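Ticket: Dell desktop tower, no display, shuts off under load
Site: Curstead depot, parts counter
Reported by: parts counter
Assigned to: Afia Aidoo
Priority: 3
Status: Open, waiting on part
Opened: 2025-12-26

Reported problem

The counter computer powers up, the fans spin, and the monitor stays black. Sometimes it gets as far as the login screen and then goes off by itself when the Trendska stock program is opened. Staff have been holding the power button in and trying again. On the last try it took 5 goes before anything came up on the screen.

Nothing new has been plugged in. The tower was moved from under the counter to the shelf behind it in May when the flooring was replaced, and it has been a bit unreliable ever since. No ticket was logged at the time.

Checks before opening the case

Swapped the monitor for the one from the back office. Same result.
Swapped the video cable. Same result.
Moved the power cord from the power bar to the wall outlet. Same result.
Unplugged everything except keyboard, mouse and monitor. Same result, although it did reach the login screen once.
No beeps at any point.

The outlet itself is fine. The label printer has been running off it all morning with no trouble.

Work log, Afia Aidoo

Entry 1. Shut down, pulled the cord, held the power button in to drain what was left, took the side panel off and laid the tower down with the open side up. There was a fair bit of dust on the inside of the panel and I wiped that off before going further. Went over the cabling by eye first, then by hand. All connectors on the board and the drives were pushed home one at a time. I didn't cut any ties or reroute anything, so the cabling is as I found it.
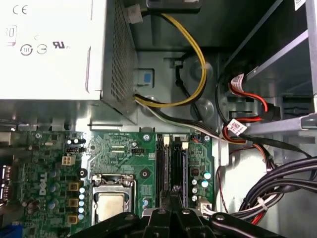
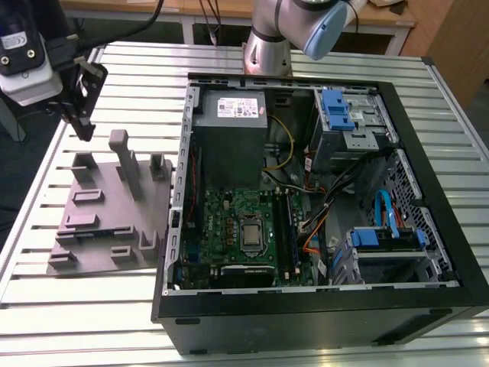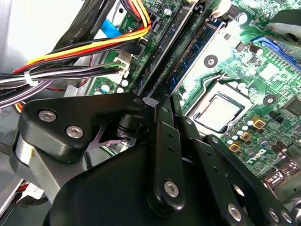 Entry 2. Main board connector took a small amount of movement when I pressed on it, enough that I wouldn't call it fully seated before. The clip is engaged now. The data cables to the drives were all firm. Powered on with the panel still off and got a picture on the first try. Ran for a few minutes at the login screen, then I opened Trendska and it shut off partway through loading.

So the loose connector may account for some of the black screens but it does not account for the shutdowns.

Entry 3. Took the memory out, cleaned the contacts with a dry lint-free cloth and put it back in the same slot. Ran the built-in memory test from the start-up menu. Passed. Ran it a second time to be sure. Passed again.

Entry 4. Took the graphics card out and ran the monitor from the board's own video output. It got to the login screen every time, and Trendska opened. Left it running with the stock list open for 53 minutes and it didn't shut off. Put the card back in, opened Trendska, and it went off before the list had finished loading.

That leaves either the card or the power supply. The card draws more than anything else in there when the stock program redraws its shelf map, so a tired power supply would look much the same as a bad card from the outside.

Entry 5. Borrowed the matching graphics card from the spare tower in the storeroom. Same shutdown with that one. The spare tower runs the counter's original card with no trouble, so the card is good. Both cards are back in their own machines.

Entry 6. Power supply it is. It still starts and will run a light load, but it won't hold up with the card working. I haven't opened the supply and won't be, there is nothing in it to service.

Part required

One replacement power supply, same physical size, with the right connector for this board. Please don't take one out of the Cirurwood training machines. Those cases are a different shape and the mounting holes don't line up - I checked the last time we had one of these fail. Order through Lykkegaard on the depot account and put this ticket's number on the request so it doesn't end up at head office.

In the meantime

The counter can keep using the tower with the graphics card removed and the monitor on the board's video output. I have taken the card out again and bagged it, and it's in the top drawer of the repair desk with the card's screw taped to the outside of the bag. The shelf map will be slow to draw and the colours look a little washed out. Everything else works, including label printing.

Please don't leave it running overnight until the supply has been changed. Shut it down from the menu at close. If it goes off by itself again, leave it off and add a note here with what was open on the screen.

Notes for whoever fits the part

Take a photo of the cable runs before you unplug the old supply. Unplug at the board and drive ends first and take the supply out last. Keep all the old screws.
Once it's in, refit the graphics card, move the monitor cable back over to it, and leave Trendska open on the shelf map for at least an hour before closing the ticket.
The tower should go back on the shelf with a hand's width of space behind it. It was pushed flat to the wall when I picked it up.

Update from parts counter

Tower is back at the counter and running without the card. Slow on the map as described, no shutdowns so far. We've moved it forward on the shelf and put a sticky note on the front about closing time.

Update, Afia Aidoo

Thanks. Part request is in with Lykkegaard, no delivery date from them yet. Leaving this open and will post here when it arrives.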